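Workplace News
13/04/2026

Sorting and storing small metal parts: new arrangements for the Gridum workshop

Members of staff who use the bench area on the ground floor of the Gridum building will have noticed that the old plastic tubs have been withdrawn. They have been replaced by slotted trays, in which each small metal block has a place of its own. The change follows a review of bench work carried out in the early part of the year by Sándor Gál of the Stores and Workshop Section, and it applies to all teams who draw blocks from the central store, including those working on the Zamfir and Cendix projects.

The tubs had been in use since the section moved from its former premises at Allero. They were easy to carry and cost very little, but blocks were tipped into them together and rubbed against one another whenever a tub was lifted or put down. The review found that scratched faces were the most common reason for a block being sent back to the store. It also found that much time was being spent on counting. A tub had to be emptied on to the bench before anyone could say with confidence what was in it, and the figure written on the lid was often out of date.

The central store now holds 1,650 blocks in general circulation. Of these, more than 40 were returned as marked or scratched during the period of the review. The section does not regard this as a serious loss, but it considers that most of the damage could have been avoided by better storage.

The trays are simple in design. Low dividers separate the compartments, and a raised rail runs along the front. They are light in weight and may be moved by one person without difficulty, provided that they are kept level. They should not be stacked while they contain blocks, as there is no lid and the dividers are too low to support a second tray.

Colleagues are asked to observe the following when filling and emptying trays.

Begin with the back row and work forward. Each row should be completed before the next is started, and the front row should be filled from the left. When a tray is kept in this way, the number of blocks in it can be read at a glance from either side of the bench.

Lower each block into its compartment and release it only when it is resting on the base. Blocks should not be dropped in or pushed down against the divider. A block that does not sit properly should be taken out and tried again.

Keep the table in front of the tray clear of everything except the blocks still to be put away. Tools, paper and drinks should be placed on the side shelves. Loose blocks are easily covered by a sheet of paper and have more than once been swept into the waste with it.

Lay loose blocks flat, with space between them. They should not be piled up, and they should not be left over the join between table panels, where an edge may catch.

Wipe any block that carries finger marks before it goes into the tray. Dry cloths are kept in the drawer below the issue desk. Cleaning fluid is not to be used at the bench.

A tray may be left part full at the end of a session. There is no need to empty it or to make up the number from another tray, but any blocks remaining on the table must be put into it before the bench is given up. The tray should then be returned to the rack beside the store entrance with its front rail facing outwards.
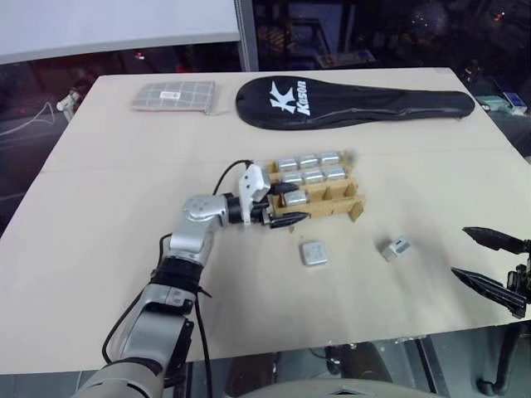 Damaged blocks should be handed in at the issue desk and should on no account be put back among the others. The desk will record the return and issue a replacement from stock. Staff are reminded that a small mark does not always make a block unfit for use, and that the decision rests with the store. No charge will be made to project budgets for replacements issued in April.

The section has received a number of questions about labels. For the present, trays carry no project names and may be used by any team. Mr Gál has asked that adhesive labels should not be fixed to them, as the glue is hard to remove from the strips and tends to gather dust. Teams that need to reserve a tray may do so for up to 2 working days by entering their name in the book at the issue desk. A longer period may be agreed in advance.

Requests have also been made for a larger size of tray. The section has ordered 3 for trial use, and these will be placed at the benches nearest the window when they are delivered. Comments on their size and weight will be welcome, as will any remarks on the present trays. Teams that still hold tubs from the former arrangement are asked to return them, with their contents, to the issue desk by the end of April. Tubs should be brought down as they are. Store staff will sort and check the blocks on receipt, and the teams concerned will be given filled trays in exchange.

Questions about the new arrangements should be addressed to Sándor Gál at the Stores and Workshop Section. A printed copy of the guidance is available from the issue desk on request.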